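Search this site
Enter keywords Search

Second Term Report from the Udness Robotics Club

The Udness Robotics Club has completed the first half of its spring project, and I have been asked by several parents to set down where the work stands. I have served as faculty adviser since the club moved to its present room at the Grovport campus, and the views below are my own.

The project for this term is a grocery sorting task. Students must collect demonstrations of picking up and placing packaged goods, using a hand-held gripper, and then train a program on what they have recorded. The task was set by the organizers of the Clesov student meet, which our members will attend in April. Each team must submit 400 demonstrations. At the close of last week our members had recorded 579, of which 106 were rejected in review. The remainder satisfies the requirement, although the students have voted to continue.

The review is conducted by the students themselves. Dzifa Sowah, a junior who joined the club last year, wrote the rules by which a recording is accepted or set aside. A recording is rejected if the item leaves the view of the camera, if the hand pauses for too long before closing, or if the item is dropped short of its bin. The rules fill a single page and are taped inside the door of the supply cabinet. I have made no changes to them apart from one spelling correction.

Boxes and cans were recorded first, and the rate of rejection for these was low. Soft packages have required more patience. A bag of snacks changes shape when it is pinched, and its surface reflects the ceiling lights in a different manner with each attempt. Members disagreed for some time over whether such packages should be held at the edge or across the face. The present practice is to record both and to note the choice in the log. 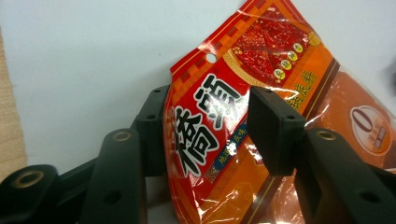
The log has become the most useful document the club has produced. It lists the item, the direction of approach, the name of the student, and the result of the review. When the first trained version performed poorly on bags, the students consulted the log and found that nearly all of the early recordings had approached from the same side. A new set was begun the following afternoon.

The club has a budget of 300 dollars for the remainder of the term. Most of it will be spent on replacement finger pads and on a second storage drive. Edet, the parts shop near campus, has agreed to hold the pads until our order is approved.

Meetings continue at 3:30 p.m. in the usual room. Students who wish to travel to the meet should return their permission forms to me before the end of the month.

4 comments
11 shares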